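Pocket Change, Finally Spent
The small joys of a phone wallet that knows what to do with leftovers

I have a drawer at home that used to hold nothing but plastic. Gift cards from birthdays, a coffee card with a sticky corner, two bookstore cards I was afraid to check. Last July I sat down with my phone and typed in every one of them, and I've been a bit of an evangelist ever since. 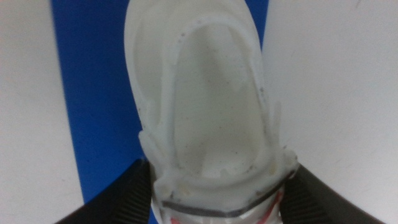
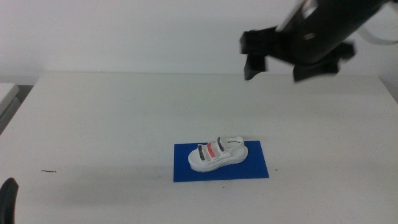

The app that got me going is called Jang, and it does one job. You feed it your store credit, gift cards and leftover balances, and when you're about to buy something it tells you which scraps you could use up first. It sounds like nothing! Then you go shopping for something ordinary, say a pair of chunky white sandals with straps across the foot, like the one on the blue mat, and up pops a shoe store credit you'd forgotten you had. In my case it was $10 from a return I made two phones ago. I did a little dance in the kitchen.

Jang was built in Lodenville by Kyu-ri Myung and Yoon-hee Ban, who met while working the support desk at Meltel, a regional phone carrier. They spent their days helping people who had prepaid credit stuck in one account and a bill due in another. "The money was right there on my screen," Myung told me. "I could see it, the customer could see it, and the system wouldn't let either of us move it." Ban kept a notebook of the worst cases. When they left to start the app, the notebook came along, and a lot of the early features came straight out of it.

My favorite is the barcode screen. Anybody who has held up a line while the scanner beeps and refuses will know why. Tap a card and the brightness jumps to full, the screen stops rotating, and the number appears underneath in big type so the cashier can key it in. When you put the phone away, everything goes back to how it was. It works with no signal too, which matters to me, as my grocery store has the reception of a submarine.

Then there's the splitting. Say a jacket costs $200 and you have four cards that each cover a piece of it. Jang lines them up in order, smallest first, and crosses each one off as you go. I tried this at a department store in Clencombe with a very patient man behind the register, and by the third card he was as into it as I was. We got the whole thing down to pocket money.

My own total, once the drawer was empty, came to $426. I had been guessing maybe a quarter of that. Ban laughed when I told her. She says people nearly always guess low, and that the early testers used to send her screenshots with lots of exclamation points.

Some things still bug me. Balance checks don't happen by themselves for every store, and the list of supported ones stands at 173, so if your favorite garden center isn't there you'll be typing numbers in by hand and keeping track the old way. The search box is fussy about apostrophes. And there's no tablet version yet, though Myung says the layout is half done and she's tired of being asked.

Family sharing arrived in the spring update and I've had a great time with it. My sister and I keep one shared page for our parents, with all the restaurant cards they get and never use. Before we go out for dinner somebody checks the page, picks the place with the most credit on it, and off we go. Dad thinks it's a kind of lottery. Last time it landed on the noodle place he loves, and he ordered two desserts.

If you want to try it, start with whatever cards are in your wallet right now and leave the drawer for a rainy afternoon. Mine took most of an evening, with snacks.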